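Monis demonstration review
Minutes of the Wednesday meeting
Started 2:30, small meeting room

Present: the demonstration group, two people from the training side, one visitor from Plindberg by phone. Apologies from the Grgić team, who sent written comments.

1. Minutes of the last meeting

Accepted with one correction. The line saying the plating task was "nearly done" should read "nearly recorded." Several people felt these are different claims and that the first one should not have gone out to Plindberg.

2. Plating task, progress

The demonstration group reported 301 demonstrations of the shrimp plating task on disk, against a target of 600. All were made by hand with the hand-held grippers. None were done by remote control.

The training side asked how many of the 301 are usable. The answer was that they have all been saved. The question was put again. It was agreed that saved and usable should be separate columns in the tracker, and that the second column is empty at the moment.

There was a long exchange about the toy shrimp. The chair's view was that a curved piece held near the tips of the fingers is a fair test of grasping and placing. The opposite view, put forward with some force, was that we are teaching a policy to move toys and will then be asked why it can't move food. No one at the table could point to a result that settles it.

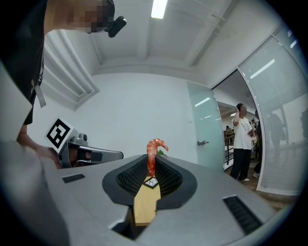
The training side then raised grip position. Demonstrators are free to pick up a piece wherever they like, and two people doing the same task can leave very different data behind. The demonstration group said variety is good for training. The reply was that variety is good when somebody chose it, and that here it depends on who is on shift. A short written rule was asked for. The demonstration group doubts a rule will be followed after lunch.

Action: demonstration group to write half a page on where to grip and where to release, and to try it on someone who has not done the task before.

3. Remote control comparison

Plindberg again asked for a side-by-side comparison between hand demonstrations and remote control of the arm. Their position is that hand demonstrations are faster to collect but tell us little about what the arm can reach. Our position last month was that this would sort itself out in processing. It was noted that we have not shown this to anyone, ourselves included.

The meeting approved 80 remote-control demonstrations of the same task, same plate, same table. One member asked for it to be recorded that 80 is too small to prove anything and large enough to be quoted as if it did. Recorded.

4. Comments from Grgić

Read out in full. In short, they reviewed 19 recordings and want to know what counts as the end of a demonstration. Some stop when the shrimp is released, others after the grippers have been pulled back. They also think the word "success" in our folder names is doing too much work, given that the demonstrator picks the folder.

No one disagreed. Having a second person label the recordings was proposed and dropped for lack of hours, then taken up again for a small sample only.

Action: training side to label the same 19 without looking at the folder names and bring the differences to the next meeting, whatever they are.

5. Layout of the task

The standard layout is the plate near the front edge of the table with the plant kept on the far side. It was asked whether the plant has any purpose. It was put there as background clutter and has been treated as furniture ever since. If it never moves, it teaches the policy that there is always a plant. The demonstration group will move it between sessions and write down when they did. 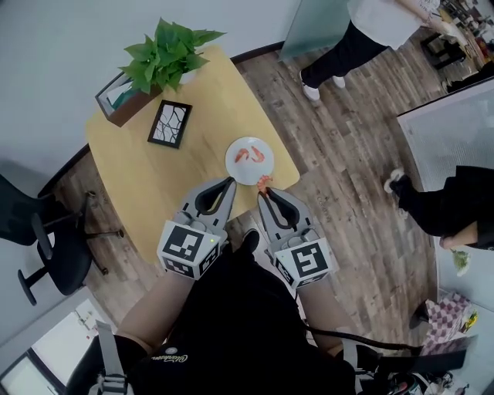

6. Iddale request

Iddale would like to see a live run in May. The chair was in favor. The training side was against showing anything before the labeling in item 4 is finished, and pointed out that the last live run was rehearsed until it worked. It was left that Iddale may watch demonstrations being recorded, and that no promise will be made about the arm.

7. Any other business

Charging of the hand-held grippers: please plug them in at the end of the day. This has been minuted before.

Closed 3:50. Next meeting same time, provided the labeling is done.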